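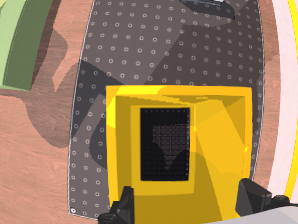
Read this before you download. This is the sim half of the Jistdale robotics club's bin task, and I have doubts about how much of it you should trust.

## What's in it

- 333 simulated episodes, one arm with a two-finger gripper, one yellow bin, one perforated plate
- wrist view only
- 66 episodes held out for testing, picked by Ladan Akbari before anyone trained on the rest

All of it is rendered. There is no real footage in this release, whatever the old club page says.

## Known problems

**Lighting.** Big hard-edged shadows fall over the plate, and the arm's own shadow may be giving the policy a hint about where the arm is. We haven't ruled that out. Anyone claiming the policy "sees the bin" should try it with shadows off first.

**Background.** The green block stays put next to the plate. Don't expect anything you train here to survive a different room.

**Success labels.** These come from a script Jagadeesh Menon wrote in March. It checks bin height and nothing else, so a bin held by one corner counts as a win. I'd relabel before quoting a score.

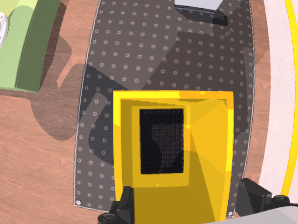
*Omid Alipour*

## About that 100 percent

The poster for the Gulbridge student meet said 100 percent. That was on training episodes. I asked for it to be taken down and was told the held-out number was "coming." Until it's in this file, please don't repeat the other one.

## Use

Fine for class projects and for practicing data loading. I wouldn't use it to compare methods.

Mahnaz Safavi keeps the loader script. Bugs go to her, complaints about labels go to me.

Last edited 26/06/2020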